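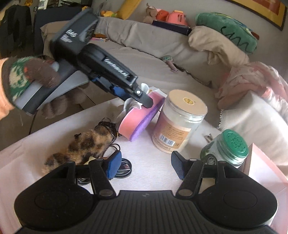
Black grippers with blue finger pads, pale tabletop.

18 February 2023

1/ I gave up my car in May and have been riding the bus between Clatorden and Rindley ever since. A few people asked how it's going, so I'm putting it all in one thread.

2/ The route is the 50. It leaves from the stop outside the old feed store in Clatorden, goes through Pretorius, and ends behind the Rindley post office. If you're on the wrong side of the street in Pretorius the driver will not see you. Stand by the mailbox.

3/ The printed timetable is better than the app. The app shows the bus you want as "arriving" long after it has gone up the hill. I keep a paper copy folded in my phone case and another one on the fridge.

4/ Monthly pass, not single tickets. You can buy it at the pharmacy counter in Rindley. They keep the passes in a drawer, so you have to ask. The machine at the station sells them too but won't take my card.

5/ Groceries took the longest to work out. I used to do one big shop and fill the trunk. Now I do two smaller ones and stop on the way home. I buy less soda. Cat litter gets delivered.

6/ A backpack is better than a tote on this route. The road past the quarry is bad and anything round in a tote ends up under the seat in front of you. I lost a very nice onion that way.

7/ Money. I set aside $500 at the start for taxis, thinking I'd need one every time it rained. I've used part of it. Most of those rides were to the dentist, whose office is nowhere near a stop.

8/ Evenings are the weak point. The last bus out of Rindley leaves before a movie would end. Riaan Mnguni lives two streets over from me and drives in on choir nights, so I get a ride with him and pay for gas. Other nights I go to the early showing or stay home.

9/ Somebody asked about reading on the bus. I can do it as far as Pretorius. After that it's all curves and I look out the window. There's a field with 4 donkeys in it and they are usually by the gate.

10/ Winter notes: the shelter in Clatorden has a roof but no sides. Wear the bigger coat and unzip it once you're on. The heater is under the back row. Those seats go first.

11/ When there's ice they skip the hill and turn around at the church. This is not announced. Zanele Naidoo, who I know from the stop, texts me if she sees it happen on the earlier run, and I do the same for her. If you ride regularly, trade numbers with somebody.

12/ What I miss about the car: leaving things in it. I had an umbrella, a blanket, spare shoes and a folding chair in there for years. All of that is in my hall closet now and I have to think about it before I go out.

13/ What I don't miss: the parking lot at work, the inspection sticker, and the noise it made when I turned left.

14/ Would I do it if I had kids in two different schools? Probably not on this timetable. I start at nine and my office doesn't mind if I walk in a little after. That makes a big difference and I know not everyone has it.

15/ The county is taking comments on the new schedule until the end of the month. There's a form on paper at the Rindley library, front desk. I asked for a later bus out of Rindley and for sides on the shelter.

16/ Adding one more because I forgot it - the lost and found is at the depot, and they hold things for 2 weeks. They had my gloves. They did not have the onion.

More from this author
Which bakery in Rindley opens first
Waterproof shoes, after one winter
Selling an old car with a bad left turn
Walking the quarry path to Pretorius

Contact | © 2023 Drastonum | Back to top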